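Lorthorpe Equipment Forum > Two-Arm Cells > Finger gap on the bottle cell

mruddock
Cell 4 was serviced in July in accordance with the Forken maintenance sheet. The fingers were removed, cleaned and refitted. The sheet requires that the closed gap be checked at the wrist camera before the cell is released. I request comments on the procedure before it is adopted for the other cells.

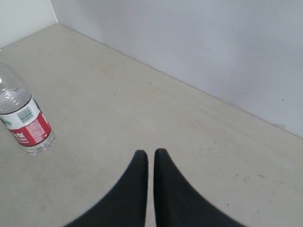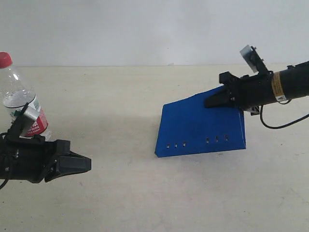

Cell 4. First picture: wrist camera, fingers and bottle. Second picture: both arms, with the blue stand.

jiang_lab
The wrist view is not sufficient for this purpose. The finger edges are soft in it, and a gap cannot be measured from a soft edge. A feeler gauge should be used.

mruddock
The gauge was used at refitting. The camera check is additional.

L. Wongsuwan
I must disagree with the order of work. Cable slack should be inspected before the fingers are touched. Both arms carry a hanging cable at the gripper, and our Dramico unit was out of service for 10 days after one was caught at the wrist joint. Please refer to work order 1583.

jiang_lab
Agreed on the cables. I maintain my position on the gauge.

mruddock
Noted. The cable inspection will be moved to step 4. The interval remains 40 shifts.
Mereana Ruddock, Cell Maintenance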